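Kurkgate hand-held demos, data card
Version 2, February 19, 2022

Contents: 278 demonstrations recorded with the Munder hand-held gripper, plus 90 done by remote control on the Walleck arm. Stored as one folder per demonstration.

Read before training

The usual claim is that hand-held recording gives you robot data without the robot. We are not convinced. A wrist does things the Walleck arm can't, and we have not checked how many of the hand-held paths it could follow. The remote-control set is slower and clumsier, but every move in it came from the real arm.

The Kavanagh loader drops anything under 500 frames without a warning. Turn that off first.

Known problems

Faces were blurred automatically. Spot checks only. 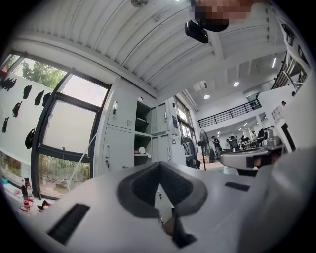
"Success" labels were entered by whoever held the gripper, so treat them as opinions. We have no second set of labels to compare. If you report a success rate from this data, say which of the two sets it came from.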